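May, evening

Spent most of today on the curtain rules. Glenys Rowlands wants the soft furnishings section of our working practice finished before the Ilthorpe people come, and up to now it has only said "take care with fabric", which helps no one. Prys and I went through it line by line with the arm at the window.

We agreed on the following. Jaws stay open on the approach to any curtain and close only when the operator says so out loud. Sheer fabric gets the slow setting. One person keeps a hand by the stop button and does nothing else, and that includes writing notes. I was guilty of that last week and said so. 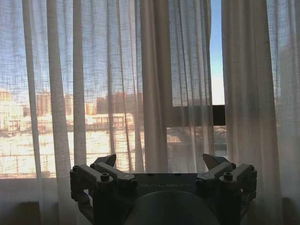
Prys wanted a rule about sunlight as well. With the light coming in from behind, the wrist camera gives you a dark gripper against a bright window, and he thinks people will misjudge the distance to the cloth. I wanted the operator to check by eye from the side before closing. He wanted the run put off until later in the day. We wrote down mine and put his in brackets for Glenys to decide.

Bolt checks stay at every 20 runs. Frida Kvaran asked for 18 to match the Plekden sheet, but changing it would mean redoing the log, and the log is at run 952 already. I told her we could look at it when we start a new one.

The section now has 6 rules and fits on one side of paper. Efa is to read it tomorrow as someone who has never worked the arm. Home by seven, soup, bed early. Must remember to return Ivana's folder.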